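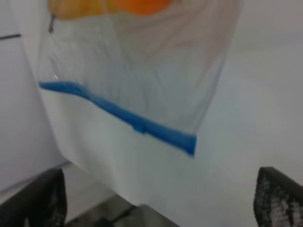
3.2 Bags, fruit and the business of closing things

Of all the small jobs that came up in our visits to the households in Bekthorpe, the one people talked about longest was putting fruit into bags. We had not planned for this. Our interview guide gave it a single line, somewhere between the bread bin and the leftovers, and we had supposed that most people would say they kept their fruit in a bowl and leave it at that. Many of them did keep a bowl, and were fond of it, but the bowl was for the fruit that stayed at home. The fruit that went anywhere else (to work, to school, to a grandmother's flat two streets away) went in a bag, and on the subject of bags everybody had something to say.

Figure 1. A yellow pear and an orange in a clear zip-top bag with a blue seal strip. The bag is upside down, with the fruit away from the seal and the pear's stem pointing downwards.

The zip-top bag was by a long way the favourite, and the reasons given were mostly about seeing. A pear in a clear bag is still plainly a pear, even with the film creased and its colour a little softened, and several people told us they liked being able to tell at a glance what was left for the afternoon. Lovely Macapagal, who packs lunches for a family of 5 before seven in the morning, put it this way in her second interview: "If I can see it, I'll eat it. If it's in a tub with a lid on, it comes home again and I find it at bedtime." We heard versions of this in other kitchens too, sometimes with a rather guilty look towards a cupboard full of tubs.

Next came the seal. A coloured strip was much preferred to a clear one, and people were surprisingly firm about it. With a blue strip, they said, you know which end you are meant to open and you can follow it along with your thumb. Renato Dalisay, whose eyesight is not what it was, keeps his older bags with clear seals for screws and picture hooks and will only use the coloured ones for food. He showed us how he closes them, starting at one corner and pressing along slowly to the other, then going back the opposite way for luck. It took him a good while, and he talked to us about his allotment the whole time, so we have a very full record of his runner beans as well.

There was less agreement on whether different fruits ought to share. Pears and oranges were a common pair, and those who packed them together generally thought of it as one of each, something soft and something that needs peeling. Others would not hear of it. Janelle Manalastas held that the orange always ends up on top of the pear, whatever you do, and that a ripe pear will not put up with it past eleven o'clock. Her answer is to put the pear in stem first, with the wide end towards the opening, while her brother-in-law does the exact reverse and has (he says) never lost one yet. We were not able to settle the matter for them, though we were asked to on both visits.

We should say something about air as well. Most of our households pressed the bag flat above the fruit before closing it, leaving a loose, wrinkled stretch of empty film between the fruit and the seal. A smaller number left the air in on purpose, as a sort of cushion. Benjie Dizon, who cycles to work, belongs firmly to this second group and described the puffed-up bag as "a little airbag for the pear", which made its way into our coding scheme and has stayed there, under "cushioning", ever since.

Washing and using the bags again came up in all 8 of the households we visited twice. The habit seems to be older than any recent worry about plastic, and people tended to trace it to a parent or an aunt. Bags were turned inside out and stood over wooden spoons, pegged above the sink, or draped on the taps. A bag that had held fruit was thought fit for almost anything afterwards, while one that had held onions was only ever for onions. We return to these informal ranks in Section 4, where we compare them with the sorting of jars and bottle tops described to us by Ghassan Khalaf and his neighbours.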